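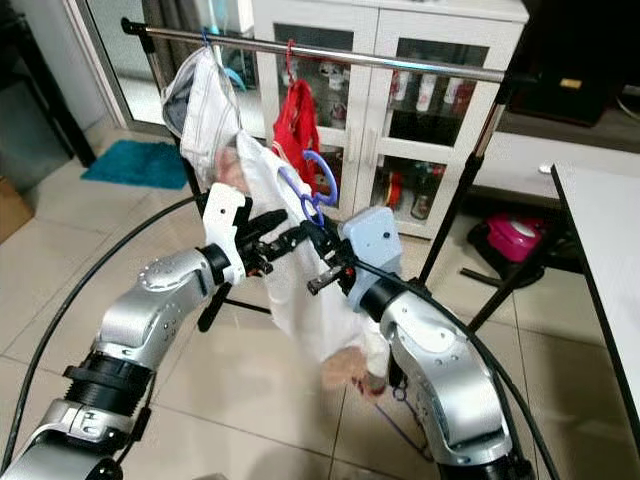 Can a child who says "I can't draw" still get something out of keeping a story sketchbook?

Every child can, and the ones who say it loudest are often the ones who end up filling the most pages. A story sketchbook asks for a memory of what was read and a pencil to put it down with, and a stick figure on a wobbly boat will do that job perfectly well.

Hamia launches Oltora, a read-and-draw programme for families learning at home

Hamia, the small publisher of reading materials for home educators and primary schools, is delighted to announce the arrival of Oltora, a year-long programme that brings together reading aloud, drawing and a little gentle writing for children between five and eleven. It goes on sale this April, in print and as a download, and we could hardly be more pleased to be sharing it at last.

Oltora has been a long time in the making. It began at a kitchen table, with Cúc Phùng reading folk tales to her own children while they scribbled on the backs of old envelopes, and it grew slowly from there as friends asked to borrow her notes, and then friends of friends, until the notes had become a ring binder and the ring binder would no longer shut. Cúc is now Hamia's head of early reading, and the programme still follows the pattern of those first afternoons: somebody reads, somebody draws, and afterwards everybody talks about what ended up on the paper.

"My youngest could never tell me what a chapter had been about if I simply asked her," said Cúc. "She would shrug and wander off to find a biscuit. But if I gave her a pencil and asked her to draw the bit she liked best, out it all came, the names, the weather, what the old woman had in her basket, things I had forgotten myself! I wanted other parents to have that, and I wanted them to have it without needing to be any good at art, as I'm certainly not."

The programme is divided into two levels. The first, for children who are still being read to, uses short tales and fables, with large unlined pages for pictures and a single line underneath for a title or a few words. The second is meant for children who are reading on their own. It moves on to longer stories told over several sittings, and introduces simple maps, story strips, portraits of characters and a page or two on drawing the same place at different times of day. Families with children of different ages can happily run both levels side by side (the themes have been matched month by month, so that everybody can be talking about rivers, say, or journeys, over the same lunch).

Each level comes with a reader, a sketchbook and a slim guide for the adult. The guide has suggested questions for every story, along with notes on harder words and a few ideas for children who would like to carry on, whether with paint, clay, a puppet or a bit of acting in the garden. None of these extras is compulsory, and the guide says so more than once, as Cúc feels quite strongly about it. A session is meant to last as long as the child is enjoying it. Materials are kept to ordinary pencils, crayons and whatever else happens to be in the drawer.

The stories themselves were chosen with a great deal of care and a fair amount of friendly argument. Lộc Huỳnh, who edited the readers, went through 1,754 tales from many parts of the world before settling on the final collection, and still speaks wistfully of a few that had to be left behind.

"I was looking for stories with something to see in them," said Lộc. "A good many lovely tales are nearly all conversation, and a child sitting there with a crayon hasn't very much to go on. Give them a bridge, or a goat on a roof, and they're away. We also tried very hard to keep the language rich. Children will put up with a difficult word if they want to know what happens to the goat."

An early version was tried out last year by families in the Bukeo home education network, who meet for shared lessons and used the first level over the spring and summer terms. Their comments shaped the finished books a good deal. The paper is now thicker, at the request of several parents whose children are fond of felt tips, and the sketchbooks are bound at the top so that left-handed children can draw in comfort. The families also asked for more funny stories, and there are now a good many more funny stories.

The cover and chapter headings are the work of Trình, the illustration studio that has designed Hamia's books from the beginning. The drawings inside have been kept few and small on purpose, to leave room for the child's own idea of what a giant or a palace ought to look like.

A first printing of 3,000 sets is ready to go out, and the download edition may be printed as many times as needed for children in the same household. Schools, libraries and home education groups are warmly invited to write to Hamia for a sample unit, which contains one complete story from each level with its sketchbook pages and guide notes. Cúc will also be reading from the collection at a number of libraries over the summer, and would love to meet families there. Children are welcome to bring their own pencils, though there will be plenty to share.

About Hamia

Hamia publishes readers, workbooks and guides for children learning at home and in small schools. Its books are written by parents and teachers, and tried out with families before they go to print.

Review copies, interviews with Cúc Phùng or Lộc Huỳnh, and sample pages from both levels of Oltora are available from the Hamia press desk on request.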